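Magazine > People > Interviews

Two singers, one very old songbook

Ainhoa Sotomayor laughs when I ask how long she has been hunting for harvest songs. "Since my grandmother told me to stop humming them wrong!" She and Erhan Baysal run the Keltance choir out of a former school in Grelholm, and between them they have gathered 341 songs, most of them never written down before.
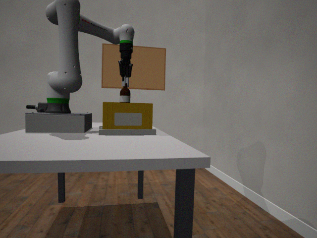
Baysal does the writing out. He plays a recording over and over, pencil in hand, until he's sure of every turn. "Some of these singers slide between notes in a way the page just can't hold," he says. "So I put in little arrows. The altos hate my arrows." (They sing them beautifully, arrows and all.)

What I loved most was hearing the same tune in two versions, one from the hills and one from the coast. The hill version is slow and almost stern, and then the coast one comes bouncing in and you want to dance! 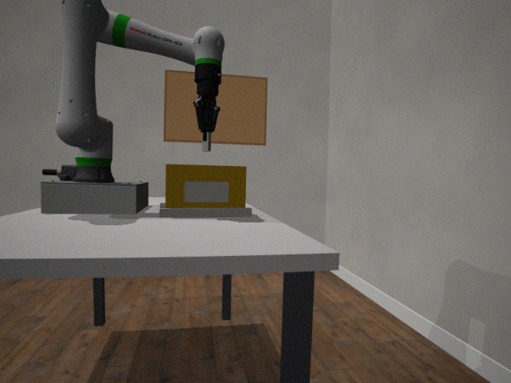

The next concert is in September, with over 100 singers from three towns, and Sotomayor is already worried about where they'll all stand. "We'll put the basses outside if we have to," she says. "They're loud enough." Baysal, a bass, says he'll bring a coat.

Recent interviews
The last bell tuner in Vasiliu
Baking through the night in Tument
A life in puppets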